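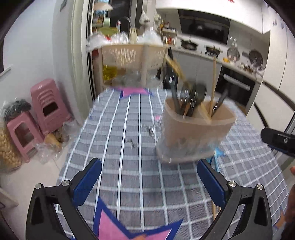 The Case for the Divided Utensil Holder

Home storage

A utensil holder does two jobs. It keeps long tools upright and within reach of the stove, and it lets them drain after washing. Most holders do the first job well enough. The second is where designs differ, and where a plastic holder with an internal divider has an edge over the glazed crock it often replaces.

Weight and footprint come first. A spatula or ladle puts most of its mass at the head, and the head sits above the rim. Load several on one side and the center of gravity moves outward and up. A wide opening makes the problem worse when the tools are free to slide. A divider limits that travel. Each tool leans against the nearest wall or against the partition, and the load stays closer to the base.

The Wokska 803, a two-compartment model in molded plastic, is typical of the type. Empty, it weighs 200 grams. It will tip if every heavy tool goes into the same side, so the practical method is to split by weight: broad heads and ladles in one compartment, thin sticks, chopsticks and short-handled tools in the other. Kang sells a heavier version with a rubber ring under the base. It slides less on a bare counter, but the ring traps water and has to be lifted off for cleaning.

Handle direction is a matter of habit. Heads up makes a tool easy to identify and keeps the working end away from pooled water. Handles up is faster to grab and hides the heads, so similar tools get confused. A mixed load is common in working kitchens and causes no trouble as long as nothing sharp points upward. Small knives and peelers belong in a drawer.

Wood needs more care than the rest. A wooden spoon or spatula put away damp takes up water at the end grain, and the end resting on the floor of the holder darkens first. Dry it flat for 20 minutes before it goes in. A light coat of food-grade mineral oil every month or so slows the process. Replace any piece with a split deep enough to catch a fingernail.

Sorting is best done on a table with a cloth under it. The cloth stops round handles from rolling and catches the crumbs that collect at the bottom of any holder. Take everything out, wash the holder in warm soapy water, and run a bottle brush down both sides of the divider, where grease film builds up. Return only the tools used in the past month. The others can go in a drawer insert; the Jiltau tray and the deeper Vindbridge one both take long handles on the diagonal.

Refill the heavy side first and check the balance with a light push at the rim. If the base lifts, move one tool across.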